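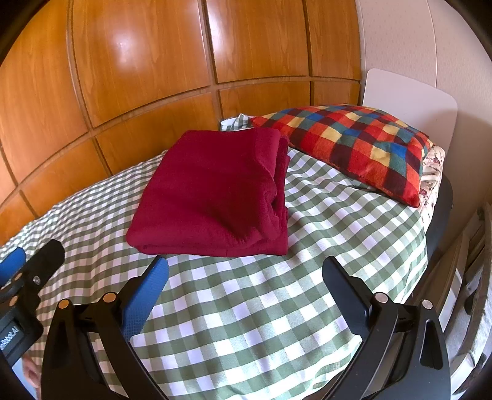
Notebook, August, Sunday (yes, I know)

Rules for bedroom sessions, third attempt. The second attempt lived on a sticky note and the sticky note lived on Hannelore's coffee mug, so we can guess how that went.

Where we stand: 2,195 episodes in the Gavholm set, handheld grippers, bedding and soft goods only. Lorena went through 700 of them this week and pulled 31. Most of the 31 were my doing. I've decided to treat this as evidence that the rules were unclear.

What she pulled, in her words, toned down a little: "folded" used for anything with a corner. Episodes that start with the hands already moving. One where the fingers never leave the pillow and the label says "place pillow."

So, as of now:

Start with both grippers open and still. Count two. Then move.

An episode ends when the fingers are clear of the cloth. Letting go and hovering doesn't count. I hover. I am told everybody can see me hovering.

A blanket is folded when its layers lie one on another and the outline is more or less a rectangle. A bulge in one side is allowed. Hannelore wanted a tolerance in inches and I asked her to go and measure a plush blanket twice and get the same number. She has gone quiet, which I'm logging as agreement.

Name things by color and kind: red blanket, plaid pillow. "The nice one" is out.

Don't smooth the bedspread between takes. The Palby protocol says to reset the whole surface, and Palby, as far as I can tell, has only ever worked on a table. Creases stay. Put the blanket and pillow back, leave the rest.

Check pads and pivot pins every 8 episodes. Anything worn gets written down before it gets swapped – Phelan bin for old pads, please, they keep turning up in my jacket.

Hands stay behind the linkage. If a bare finger touches the fabric mid-episode, mark it and redo it. No quiet edits later.

Still open: gingham. Lorena thinks we have too much checked cloth and the Lodine model will learn checks instead of beds. I think she's right and would like it noted that I didn't choose the linens. Plain covers for the next block, if the closet has any.

Also open: who relabels the 31. I've put Hannelore's initials next to it in pencil.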